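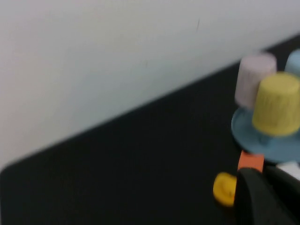
Progress report no. 2: Collo bench, Brumcombe toy sorting room

Home Projects Reports People Contact

To: Saulius Lepik, Jirkard Fund
From: Brayden Cormier, Brumcombe
Date: 05/11/2023

Saulius, short one as promised, longer one with the spreadsheet to follow. Covers everything from the May start-up.

Where we are

Collo is on the bench and working most shifts. It does loose plastic only: play cups, saucers, blocks, toy food. Everything comes back from the daycares mixed up in the one tub, someone tips a bit out, the arm picks by colour and type, a person checks and bags. Dolls, puzzles and anything with cloth on it are still all by hand and will stay that way for this grant.

Kits through the new bench so far: 238. Target in the application was 400 by the end of the grant. Think we get there. The slow part was the first stretch, when we were teaching it more than using it, and the pace has picked up a lot.

What it does well

Cups standing upside down, good. Blocks on their own, good. It is slow next to Maureen's old crew but it doesn't mind doing the same tub twice, and the late shift leaves it the dull tubs on purpose.

What it doesn't

Piles. Anything leaning on or half under something else. A cup set down on a saucer gets read as one thing and it goes for the lot. Blocks tucked under a rim get missed on the first pass. We now spread the tub out before we start, which is a person's job and was not in the plan. Call it a new task. It goes on the task sheet from this month.

Pale colours also a bother. Gagnon came out and changed the settings for the camera on the wrist, better since, not fixed. They want another go with the lamps moved. Waiting on a date from them.

Fast moves blur the picture it works from. We slowed the swing between picks. Costs us a bit of time per tub, saves us a lot of regrabs. Staff asked for the slower swing anyway, they said the quick one made them jumpy, so no argument there.

The staff side

You asked for more on this than last time so here goes.

No hours cut. That was the condition and it's been kept. What has changed is what the hours are. Less bending over the tubs, less of the same wrist movement all shift. More standing and watching, which some like and some really don't. Two of the long-timers told me flat out that they miss the sorting, that it was when they talked. With the arm going you have to keep an eye on it and the chat dries up. I hadn't thought of that and it wasn't in the risk table. We've moved the bagging table round so the checker and the bagger face each other. Helps a bit.

Sore hands: fewer complaints in the book than over the same stretch last year. Wouldn't lean on it too hard, we were short-staffed for part of that time and people don't write things down when they're run off their feet.

Training: everyone on the sorting side has done the stop button, the restart and the clearing routine. Four have done the teaching session as well, where you guide the arm by hand through a pick. They're now better at it than I am. I'd like to pay them a bit more for it, see money, below.
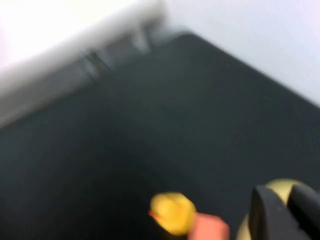 The teaching has mostly been small stuff in two colours, the bits that got put in the wrong tray because the arm made up its mind on one half and ignored the other. Crew do these one piece at a time with nothing else close by, then bring in a second piece, then a third. Boring work. Better results from it than from anything in the Gagnon manual, so we're writing our own sheet and will send it to you when its readable.

One near miss to report. Arm was started while a tub was being tipped. No contact, no injury. Start control is now on the far side of the bench and whoever tips is the one who starts. Form is in the folder.

Noise. The compressor for the bag sealer is louder than the arm and always was, but now people notice it. Asked the landlord about moving it to the corridor. No answer yet.

Money

Spent to plan on the arm and bench. Under on travel. Over by $800 on lighting and the matting for the benchtop, shiny top gave the camera trouble. Would like to cover that from the travel line, please confirm by email so I have it on file.

Also asking to use $60 a month from the same line as a teaching allowance, shared among the four. Small but they'd notice. If the rules don't allow it tell me what would.

Still to do

- spreadsheet by site, with the rejects seperated out
- Gagnon visit, lamps
- task sheet with tub spreading added
- second round of staff interviews, done by someone other than me this time as people are too polite
- decide about the second bench. My view is wait. The crew wants one settled bench before we start on another, and so do I

If you're coming out, mornings are best, the arm is running and most of the crew are in. Wear flat shoes, the ramp is slippy.

Brayden

Contact the Brumcombe office | Copyright Brumcombe | Back to top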